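Trudstead Dog Sports: Hall and Ring Check
Completed before the first class and again at the lunch break, December

1. Entry gates
Both latches close on their own. Outer gate drags on the concrete and needs lifting. Still usable.
Status: pass, fix before next term

2. Matting
Joins taped along the agility lane. One corner near the weave poles had lifted and was re-taped. No exposed edges at the jump landings.
Status: pass

3. Jumps
Cups displace freely when the bar is knocked. One wing wobbles on its foot and was pulled from the set, leaving 7 in use.
Status: pass with one item withdrawn

4. A-frame (Dralitell)
Apex chain pinned both sides. Rubber surface sound. Hinge bolts hand-tight only, now done up with the spanner. Puppies and dogs under veterinary rest are not to use it.
Status: pass after adjustment

5. Tunnel
Sandbags in pairs at 3 points. Inside wire not showing. Some grit at the far end, swept out.
Status: pass

6. Kitchen and benches
Treat tubs to be kept shut and off the floor. No grapes, onions or chocolate left on benches. Knives back in the drawer.

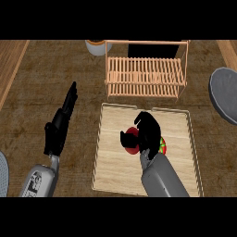
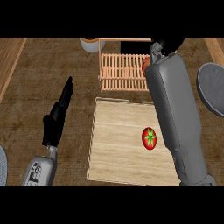 The Clameo group asked for the tunnel to come off the sheet in the beginner class, as it is only used straight and at half length. Wei replied that a short tunnel rolls more easily than a long one, and that the last dog to get a fright in there was a beginner. The item stays on the sheet.

7. Water and shade
Bowls emptied and refilled between classes. Tap at the side door drips and makes the step slippery. Rubber mat put down.
Status: pass, washer needed

8. First aid
Dog kit is short of cohesive bandage. Human kit complete. After-hours vet number is on the inside of the lid.
Status: restock

9. Car park
Cones out at the driveway. Colour on the speed sign has faded but it can be read from the road. No dogs left in vehicles at either check.
Status: pass

Carry over to next check: outer gate, jump wing, tap washer, bandage.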